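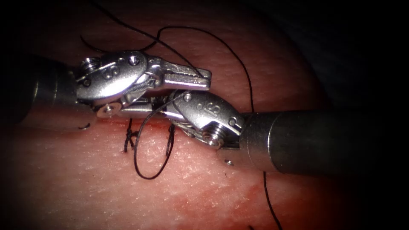
Proxy season: Illico wants a bigger option pool

The Illico proxy statement landed in my mailbox this week, all 233 pages of it, and I have read more of it than my family thinks is healthy. I own 314 shares. At that size the company does not call me before making decisions, but it does send a control number, and I intend to use it.

There are four items on the ballot. The first is the board. Florencio Iglesias and Halina Wieczorek are up for another term, and I'm voting for Wieczorek, who made it to every meeting. Iglesias sits on three other boards and missed a quarter of last year's sessions at this one. He gets a "withhold," the strongest word on the card.

Item two is say on pay. The compensation discussion uses the word "alignment" the way my aunt uses salt. The bonus targets were lowered in July, after which they were met. Against.

Item three would add shares to the stock option plan. The last increase was supposed to cover five years and lasted two. Against, with a sigh.

Item four is a shareholder proposal from Kerttu Vainio asking for an independent chair. Management's reply runs longer than the proposal and says the present setup provides flexibility. I'm sure it does, mostly to the man holding both jobs. For.

Votes are due by 25 March 2022. If you hold through a broker, look for the email you have been deleting.

Next issue: Bekbridge, where the auditor has been in place since before I could drive, and a reader letter from Gayan Dewan, who thinks I'm too easy on everyone.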